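The arm had a name before it had a working finger. Refilwe wanted to call it Kaushik, after the noodle shop under her flat, and I was too tired from carrying the mounting plate up two flights to argue. So Kaushik it was.

We'd built the kitchen on the computer first. I'd like to say that was my idea, but it was Wian's, and he only suggested it after I'd cracked a real jar of real pickles with the old gripper and we'd all had to open the windows in April, in the rain. A pretend counter costs nothing to wipe down! So he spent a fortnight on the veins in the marble, which I thought was showing off, and the rest of us chucked in whatever models we could find. Bread, a tomato, a wine bottle lying on its side. I put in the dog.

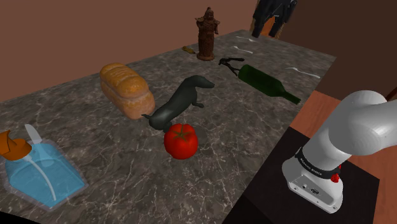 "Put the bottle away," I typed, that first proper evening, and sat back with my tea.

Refilwe had her chin on her fists. We had a shared log for this sort of thing, and she'd already written the run number in it, 681, in her tiny square letters. Wian was on the stairs pretending to look for a cable. He can't watch. He says it's like seeing your own kid in a school play.

I should explain that I'd been cross with Refilwe all week. She'd had an offer from Wultow, a good one, with a desk and a pension, and she'd told Wian before she told me. I'd found out from the way he kept being nice to her.

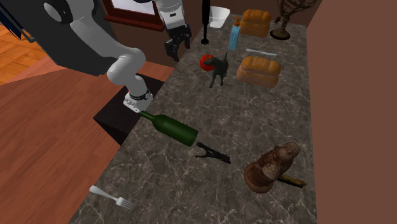

"You could go, you know," I said. "I'd manage."

"You'd glue yourself to the bench."

"I'd manage that as well."

She laughed, but she didn't look round. She was nudging the approach speed down a notch, then another — she always thinks slower is kinder — and I wanted to tell her to leave it alone. I also wanted to tell her I'd eaten lunch in my car three days running so I wouldn't have to be normal with her. I said neither. I asked if she wanted a biscuit.

"Shush," she said. "Wrist view."
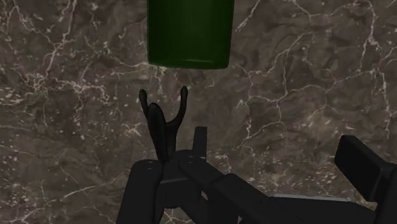
I leaned in until our shoulders bumped. It's funny how you hold your breath for something that isn't even there. I've stood next to real machines that could break my arm and thought about what to have for supper, and there I was with my heart going over a bottle made of sums.

"Wian!" Refilwe shouted. "Come and look, you coward."

"Is it bad?"

"Come and look!"

He came down two steps and stopped. I could see his socks.

"I told them no," she said then, quite quietly, and only to me. "Yesterday. I was going to say at lunch, but I couldn't find you anywhere."

I passed her the whole packet of biscuits.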